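How to set up a sandwich station for a village lunch

Last updated March 30, 2026

Making sandwiches for a crowd is easy enough if the table is laid out properly before the bread comes out of its bag. This guide covers a cold lunch for 30 people, made by two people at one long table. It is the method we use for the walkers' lunch at Clulthorpe every August, and it works just as well for a christening or a sports day.

What you need

One long table, wiped down and dried
A plate or tray for each filling
Lidded containers for the finished sandwiches
Two chopping boards, one for bread and one for salad
A bread knife and two butter knives
Clean tea towels and kitchen paper
Labels and a pen

Step 1: Settle the fillings

Keep the choice small. Cheese and lettuce, ham and tomato, and egg mayonnaise will suit most people. Ask about allergies and diets when you take names, and make those sandwiches first, on a clean board with a clean knife. Wrap and label them before you open anything else.

Step 2: Prepare the salad

Wash the lettuce the night before. Shake it well, roll it in a dry tea towel and keep it in the fridge. Tear off the thick part of the stalk, as it makes the sandwich hard to close. Slice tomatoes on the morning itself and lay them on kitchen paper for 20 minutes. Salt them only if they are going to be eaten straight away.

Take the butter out of the fridge before you start on the tomatoes. Cold butter tears soft bread.

Step 3: Lay out the table

Put the fillings on separate plates in the order they go into the sandwich. Leave a clear stretch of table at the front for building. The containers should be within reach of whoever is closing and cutting, and the rubbish bag goes on the floor at the far end. 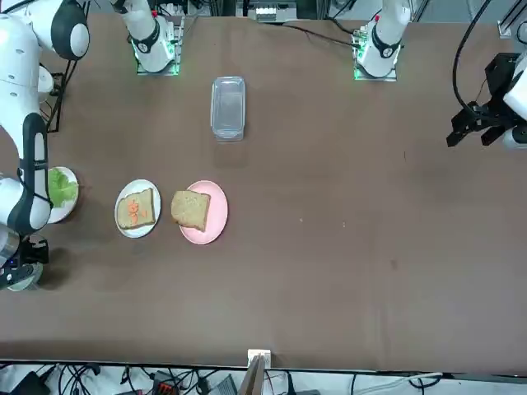
Ingredients on separate plates, with a clear container on the same table.

Leave meat, cheese and egg in the fridge until the bread is buttered. Bring them out in small batches and put back what you are not using. On a warm day we work with half the filling at a time.

Step 4: Build in rows

Lay the bread out in pairs, so that each slice sits beside its neighbour from the loaf and the edges match. Butter every slice right to the crust – this stops the filling soaking through. One person butters and the other fills. Put cheese or meat against the bread and the lettuce in the middle.

Close each row before starting another. Press down lightly with a flat hand, then cut with the bread knife, using a sawing stroke and very little weight. Wipe the blade when you change fillings.

Step 5: Pack and chill

Stand the sandwiches cut side up and pack them snugly. Keep each filling in its own container and write the filling on the lid. Put them in the fridge straight away. If they are travelling, use a cool box with ice packs above and below – the road out to Coser takes longer than you think in summer traffic.

Wash the boards and knives in hot soapy water before you use them for anything else.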